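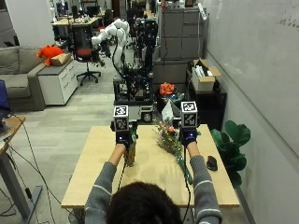 Anhang 1: Tisch mit Handschuhen und Markerblöcken

Ticket: Prulidgate Gestütsverwaltung, Modul Deckregister
Eröffnet: September 2018
Gemeldet von: Qiuyue Yuan, Hengstbüro
Bearbeitung: Kang, Support zweite Ebene
Priorität: normal (von uns auf hoch gesetzt, von Kang wieder zurückgestuft)
Status: gelöst laut Kang, aus unserer Sicht offen

Fehlerbeschreibung
Für den Hengst Lusero stehen im Deckregister 134 Stuten. Im Export für die Deckmeldung fehlen 5 davon. Eine Fehlermeldung kommt nicht, der Export läuft mit grünem Haken durch. Aufgefallen ist es nur, weil ein Züchter wegen seines Deckscheins angerufen hat und wir die Stute im Register hatten, in der Meldung aber nicht.
Zweites Problem, möglicherweise gleiche Ursache: Bei Finero rechnet das System für Frühbucher die volle Decktaxe von 1.974 Euro ab. Vereinbart und im Vertrag hinterlegt sind 1.505 Euro.

Antwort Kang
Bitte Browser-Cache leeren und den Export erneut starten.

Rückmeldung Yuan
Cache geleert, Export erneut gestartet, Ergebnis gleich. Ich hatte auch nichts anderes erwartet, der Export wird laut Handbuch auf dem Server erzeugt. Dieselben Stuten fehlen auch vom zweiten Rechner aus.
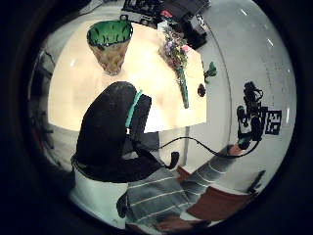 Anhang 2: Korb und Blumenstrauß auf der Tischplatte

Antwort Kang
Vermutlich fehlen bei den betroffenen Stuten die Lebensnummern oder sie enthalten Leerzeichen. Bitte Stammdaten prüfen.

Rückmeldung Yuan
Geprüft. Die Lebensnummern sind vollständig und ohne Leerzeichen, ich habe sie einzeln mit den Pferdepässen verglichen. Gemeinsam haben die Stuten etwas anderes: Sie kamen güst aus dem Vorjahr und sind nach der ersten Trächtigkeitsuntersuchung noch einmal vorgestellt worden. Im Register steht der zweite Sprung jeweils unter derselben Decknummer, so wie es die Schulungsunterlagen vorgeben. Ich bitte darum, diese Spur zu verfolgen, bevor wir weiter an Daten suchen, die in Ordnung sind.
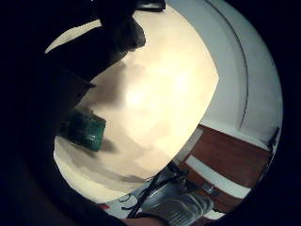
Antwort Kang
Der Hinweis wurde an die Entwicklung gegeben. Als Übergangslösung kann der zweite Sprung gelöscht und als neue Bedeckung angelegt werden.

Rückmeldung Yuan
Das machen wir nicht. Eine neue Bedeckung löst eine neue Rechnung aus, und das erste Sprungdatum hängt dann an einem Vorgang ohne Ergebnis. Wenn im Frühjahr ein Fohlen fällt und die Tragezeit nicht zum gemeldeten Datum passt, haben wir die Diskussion mit dem Züchter und nicht Kang. Die fehlenden Stuten habe ich von Hand nachgemeldet.
Zu Finero bisher kein Wort. Bitte auch diesen Punkt beantworten.

Antwort Kang
Zu Finero: Der Frühbucherpreis greift nur, wenn das Vertragsdatum vor dem Datum der Preisliste liegt. Die Preisliste wurde nachträglich neu gespeichert. Mit dem aktuellen Update ist das Verhalten korrigiert. Der Export berücksichtigt nun ebenfalls mehrere Sprünge. Wir schließen das Ticket.
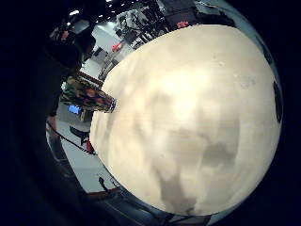 Rückmeldung Yuan
Bitte wieder öffnen. Update ist eingespielt, Stand wie folgt:
Export Lusero: alle 134 Stuten enthalten. Bei den Stuten mit zwei Sprüngen wird allerdings nur das letzte Datum ausgegeben. Ob das so gewollt ist, steht in keiner Versionsnotiz.
Rechnung Finero: neue Rechnungen stimmen mit 1.505 Euro. Die bereits erzeugten stehen weiter auf 1.974 Euro und lassen sich nur stornieren, nicht neu berechnen.
Warum die Preisliste "nachträglich neu gespeichert" wurde, hätte ich gern noch gewusst. Von uns hat sie keiner angefasst, das Änderungsprotokoll nennt als Benutzer "System" - und das ist für mich keine Auskunft.

Antwort Kang
Ticket wieder geöffnet. Die Neuberechnung bestehender Rechnungen ist für das Update im November vorgesehen.

Interner Vermerk Yuan
Bis dahin gehen keine Rechnungen für Finero ohne Gegenkontrolle am Vertrag raus. Deckmeldung vor dem Absenden immer mit dem Register abgleichen, auch wenn der Haken grün ist. Wiedervorlage nach dem Update.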